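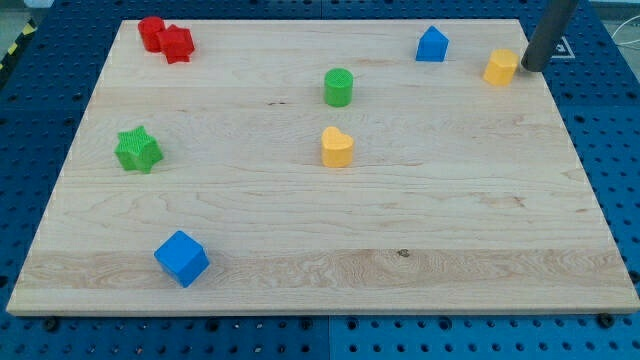
Blocks on the maple, with the rod beside the yellow hexagon.

Teaching by Remote: Gallery

Kvaran is our project for showing a robot arm how to push small objects about a board. A person does the task from a chair by remote control, the arm copies them, and the software, Plirnen, keeps a record of every nudge. The arm has one grey rod to work with and no fingers. After ten minutes at the controls you start to feel sorry for it, and after an hour you feel sorry for yourself.

We began in January with the modest idea that pushing a star next to a heart would be easy. We now have 3,170 recorded goes, of which 797 were thrown out, mostly for what the log calls "operator wandered".

More on the picture at the top: the red cylinder and red star are touching, up in the far corner. The task sheet calls this "grouped". The blue cube sits well away from them at the near left, and getting it to join in means a long push across the grain. Cubes like to spin. Stars catch on everything, including other stars.

The instructions are short ones, such as "put the green star by the yellow heart". People at the Kundari site, who drive the arm from another building, say "by" is the hardest word in the language. They have sent us 354 goes so far and 2 pages of complaints.

Recordings are shared with Edia, our partner on the training side. New operators are welcome on most afternoons. Bring patience and a drink with a lid.

Page updated Thursday, October 11, 2018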